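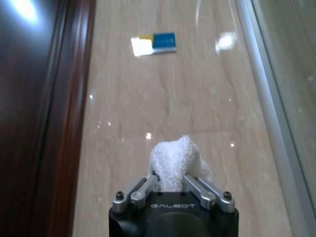 White Towels and the Marble Corridor

Last updated: Monday, 8 a.m.

Dear colleagues and residents of Platness House,

I write again about our towels, as the laundry bill has grown and many of you asked me where the money goes. In the last quarter we washed 1,780 towels. Kumudini Munshi in the linen room has checked this number two times, and she tells me it is correct.

Some 35 of them had to be taken out of use. The most common damage is pulled loops. A white terry towel is soft and pleasant, but the loops catch very easily on rings, zips and rough basket handles. If you see one long loop, please do not pull it. Cut it close with small scissors and the towel can continue its life.

The second trouble is grey marks. The beige marble is polished and looks clean all day, but a towel that lies on it picks up the fine dust from our shoes. Please do not put used towels on the floor, also not for a short moment. There are now 13 baskets on the ground level, and Pranab Seneviratne will bring one more if your corner has none.

For washing we stay with Saha powder, without softener. Softener makes the towel feel nice in the hand, but afterwards it does not drink the water so well. Shake each towel strongly before drying, then the loops stand up again.

Old towels are not thrown away. Yolanda Rivas cuts them into cloths for the kitchen, and she still has a full box to give. You can find her most afternoons in the room beside the lift.

With kind regards,
Debashish Jayawardena
Housekeeping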